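Stories > Short fiction > Borbély

9/19/26
By Nidia Bedoya

The Keeper of Meter 14

When the last people left Borbély, they turned off the water, locked the school and forgot Meter 14. It stood on a concrete post behind the bakery, in a gray box with a small glass window, and it measured what was in the air after the accident at Paranholm. All the other meters had been taken away on a truck. The truck was full, or the driver was tired. Meter 14 stayed.

Alcides Grajales was sent to read it. He was sixty-one years old and he had worked for the power company all his life, first in the turbine hall and later in an office with a window on the parking lot. The letter said that one reading per month was necessary for the legal file. He would receive a car, a pass for the gate and a small payment for his meals.

"How long does it continue?" he asked at the gate, the first time.

The guard looked at the pass. "It says until the value is under eight."

"And what is the value now?"

"You are the one who reads it," said the guard.

The value was 700. Alcides wrote it in the notebook with a pencil, and then he wrote it again in ink, and he sat in the car with the windows closed and ate his bread. It was January and the snow on the main street had no marks on it except his own. He remembered this street with people. His wife had bought her shoes here.

In the second year he saw the first fox. In the third year there were birches in the gutter of the bakery roof, thin as fingers, and he had to push branches away to reach the box. The value went down, but slowly. He began to bring a saw.

In the fifth year the company Redimton came. They wanted to put solar panels on the empty fields between Borbély and the old plant, where the cables to the city were still in the ground and still good. They sent a young engineer with very clean boots. She walked with Alcides to the meter, and she asked him many things about the soil, the roads and the spring floods. He answered what he knew. Then she asked what he thought about the project.

He was not used to this question. He looked at the fields for some time.

"My father grew potatoes there," he said. "He complained about the sun all summer. He said there was too much of it."

She wrote this down too, and he was a little embarrassed.

The panels arrived in the autumn, on trucks that drove through the village without stopping. The workers could stay only a few hours each day, so the rows grew slowly. First they covered the field by the river, then the field where the fair used to be. Alcides read his meter and watched. Deer came to lie between the rows when the men had gone. He did not tell anybody, for he thought the company would build a higher fence.

One afternoon a foreman came to find him behind the bakery.

"We need electricity for the pump house," the foreman said. "There is an old line that goes past here. Do you know if it is dead?"

"Everything here is dead," Alcides said.

But he went with the man and they opened the cabinet on the corner, and he showed him which cable went to the pump, which one to the church and which one to the houses on Watov Street. His hands remembered it better than his head. The foreman made marks with a red pen on a plan. Alcides stood there with the cabinet door in his hand and looked at the third cable.

"What is it?" asked the foreman.

"Nothing. I lived on Watov Street."

The foreman was a quiet man. He closed his pen and said that they would make tests on all the lines the next month, and that perhaps he would like to come on that day.

So the next month Alcides came early. He read the meter first, because that was his work. Then he walked to Watov Street. The gardens had grown together into one garden. His own gate was held shut by a plum tree, and he did not cut it. He went through the neighbor's side, as his son had always done when he was late for supper.

The kitchen had lost its floor in one corner. The calendar was still on the wall with nothing written in it. He had taken the photographs and the papers on the day of the buses, and he had left the rest, and now he could not understand how he had chosen. Above the table was the lamp, a glass one, with a brown stain around the rim. There was a bulb in it. He had put it in himself, standing on a chair, while his wife held the chair and told him to hurry.

He did not sit down. He waited with his coat on. Outside a bird made a sound like a door.

A little after noon he heard the foreman shout something in the distance, and another man shouted back. Alcides looked at the lamp. He looked so long that his neck began to hurt. He was thinking that the bulb was old and the wires were eaten by mice, and that he was a man who had passed every examination in electricity and should know better – and then it came on.

It was weak and rather yellow. It showed the dust on the table, the two hooks by the door and the nail where the third hook used to be. He counted slowly, as he did with the meter, to be sure of the value. When he came to nineteen it went out.

In the car he took the notebook. The law asked only for the number from the box, and he wrote it in pencil and then in ink, as always. It was still far above eight. The engineer had once told him that for a full return of the village the calculation gave the year 2124. She had said it carefully, like a doctor.

Under the number there was a column for remarks. In all those years he had never used it, except once for a wasp nest. He held the pen over it until the guard at the gate, who could see him from the road, raised an arm to ask if something was wrong.

Alcides raised his arm too. Then he wrote: Watov Street, kitchen, light. He put the time behind it, and started the car.

Recent stories
The Ferry Takes Only Cash
Three Letters to the Water Board
My Uncle's Windmill
A Winter Without Geese
The Night Shift at the Dam 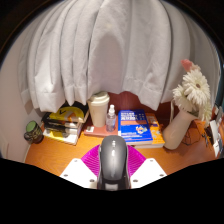 Books on a wooden desk, with a white curtain behind them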